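The Back Bedroom at Cidwood: A Little Gallery

Welcome, and do come in! Quite a few of you have asked how we were getting on with the back bedroom, the one at the top of the stairs that was a box room for longer than I care to admit, and I promised a page to itself once it was fit to be seen. It took us until June, which is later than we'd hoped, but we have a bed in it at last and people have slept in that bed and come down to breakfast smiling, so I'm calling it finished (apart from the door handle, which we shall come to).

I've kept the notes short, or short for me. If you'd like to know more about any of it, leave a message at the bottom of the page and I'll answer when the baking is done.

The floor

We lived with a brown carpet in there for years, and when it came up there was nothing worth saving underneath, only old boards full of gaps and a great many tacks. I had my heart set on grey from the start. Ginette Jacquet, who did the cottage two doors down and has a far better eye than mine, told me to go for planks with light and dark in them so the room wouldn't look flat on a dull day, and she was quite right. We had them laid on the slant as well, which meant more cutting and a fair bit of grumbling, but I do think it makes a small room feel as though it's going somewhere.
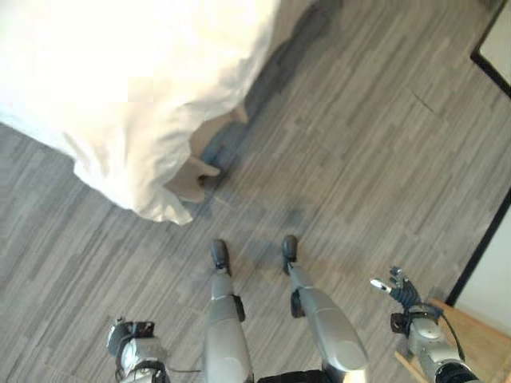

The bed and the white cover

I'm so pleased with how the white sits against the grey! It's a bright white, brighter than I'd meant to buy, and it hangs down loosely and creases however it likes, and I've decided to let it. The bit of beige peeping out beneath it is the only other colour down at that end, and I find it warms things up nicely. I did try a patterned cover first, a leafy one from Closero, and it was lovely in the packet, but it fought with the floor and has gone into the front room, where it is much happier.

The floor does show every smudge when the light comes across it, I'll warn you of that now. A damp cloth and a bit of patience is all I use. I was sold a bottle of something special and it left the place like a skating rink, so that lives in the shed.

What it all came to

Somebody always asks, and I never mind saying. The floor was 600 pounds with the fitting, and the bedding another 100, which made me swallow, but I'm hoping it will see me out. The bed came from Paracha when they were clearing the end of a range, and we carried it up ourselves in five trips with a sit-down halfway through. Painting took seven evenings, mostly because I changed my mind about the skirting.

Still to do

The door handle still comes off in your hand if you pull it upwards, so pull it downwards, please. I'd like a lamp for reading by, and a small rug for cold feet in the mornings, though I go back and forth about hiding any of that floor. There's a Clerkau one I keep visiting in the shop. If you've had one and it washes well, do tell me, and tell me whether the corners curl.

The landing is next, and I've already bought the paint.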